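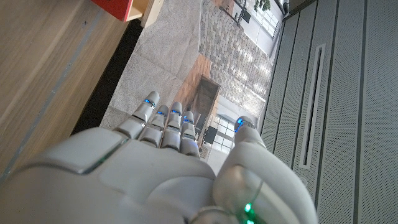 Wrist camera still, fingertip lights blue, attached to ticket by reporter.

Ticket 70: Hand drops out of grasp mode during table runs
Project: Enirside (student manipulation project, Erkcombe)
Opened: 06/02/2021
Component: hand controller, Rutix driver
Priority: medium
Status: resolved, monitoring

Problem
Hand stops accepting grasp commands partway through a run. Arm keeps moving. Fingertip lights stay blue throughout, so there is no outward sign of the fault. Driver console prints "cmd timeout, finger 4" and then repeats it until restart. Wrist camera stream is not affected.

Steps to reproduce
Power up, home the hand, load the pick sequence, run on the wood table. Fault came up on cycle 26 the first time and cycle 28 the second. Did not reproduce with the arm parked.

Log
Entry 1. Restarted driver only. Grasp commands accepted again, fault returned in the same session.

Entry 2. Swapped the data cable for the spare from the Insaurralde kit. No change. Original cable put back.

Entry 3. Dropped command rate from 70 Hz to 28 Hz. Runs longer before failing but still fails. Suspect the connection, not bus load.

Entry 4. Moved the wrist by hand with the driver live and the arm in free mode. Timeout appears when the wrist is rolled close to its limit. Repeatable. Cable loom is pulled tight at the wrist clamp in that position and the connector shifts in its seat.

Entry 5. Loosened clamp, gave the loom more slack, reseated connector, tightened clamp. Checked full roll both ways for snagging. Command rate back to 70 Hz. Completed 5 full sequences with no timeouts.

Cause
Insufficient slack in the loom at the wrist. Finger 4 is the last device on the chain and loses comms first.

Outstanding
Driver should raise a fault state on repeated timeouts and change the light colour. Logged separately against Rutix.
Add roll limit check to the pre-run sheet before the July demo.
Leave this ticket open until the next full practice session is done.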